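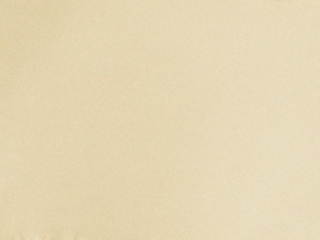

Pale beige, matt finish: close to the shade chosen for the main hall.

Hall redecoration: where things stand

The main hall at Litthorpe will close for painting in April, once the spring table sale is out of the way. The small meeting room and the kitchen stay open throughout, and the side entrance will be used while the front lobby is being done.

We asked hall users for their views on colour over the winter and had 229 replies, more than we expected. Most people wanted something light and plain. The old green had its supporters, mainly among the badminton players, who find it easier to see the shuttlecock against a darker wall. As a compromise the end wall behind the far court will stay green, in a fresh coat of the same shade. The other three walls will be a warm beige with a matt finish. White was ruled out early on. The lobby was painted white seven years ago and shows every scuff from chairs and pushchairs.

The work has gone to Villanueva Decorating of Bilstead, who gave the middle price of the three quotes. They expect to be on site for around 24 working days, including repairs to the plaster under the stage windows, where damp got in before the gutter was replaced. The ceiling is not part of this job. It needs a tower and will be priced separately next year.

Regular groups have been offered other space as follows. The toddler group moves to the small meeting room at its normal time of 9.30 am. Short mat bowls will use the school gym. The dance class is taking a break and will start again when the hall reopens. Choir practice goes to the chapel, where there is seating for 40, so please bring a cushion if you find the pews hard. Anyone with a private booking should already have had a letter. If you have booked and heard nothing, please ring the hall office.

All cupboards along the long wall must be emptied before work starts. Labels are available from the office. Unlabelled boxes will be put in the shed, and the shed is not dry.

The notice boards will come down and only two will go back up, both in the lobby. Groups that want space on them should send in their posters again, A4 size or smaller. The framed map of the parish will go back over the kitchen hatch.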